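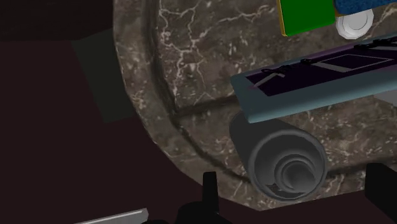

Chores working group, Friday, 2:00 pm
Present: Iresha Cassim (chair), Setsuko Amano, Vondel rep by phone. Onishi sent regrets.

1. Last minutes. Approved, one spelling fix.

2. Table clearing, sim. Setsuko went over the Plurnuseck runs. 66 of 100 passed. Most misses are thin flat stuff, gripper comes in too steep. Upright things much better. Iresha: 66 is fine for a demo, no good for a real kitchen. Vondel asked if clutter order is randomised, yes it is now.

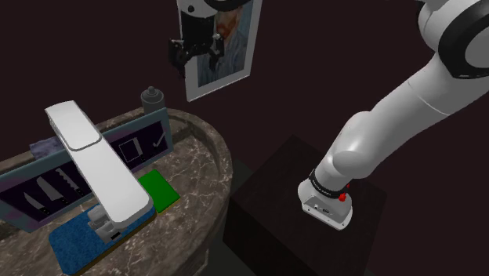 Marble table setup, gripper open, knife panel at the back of the blue and green blocks.

Discussion on speed. A person clears that table in 40 seconds, arm takes up to 6 minutes. Vondel says shops wont pay for that. Setsuko thinks overnight restocking is different, speed matters less there. Not agreed.

3. Cans and bottles. Gultia wants shelf tidying next, spray cans first.
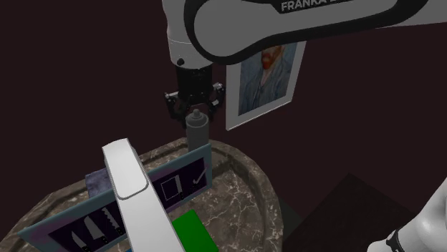
Setsuko to write the pass/fail rules before anyone starts. Tipped over counts as a fail. Iresha wants teh same rules used for Gultia and Vondel.

4. Real hardware. Held over to February.

Actions: SA rules draft, IC to call Onishi re budget.
Closed 3:10.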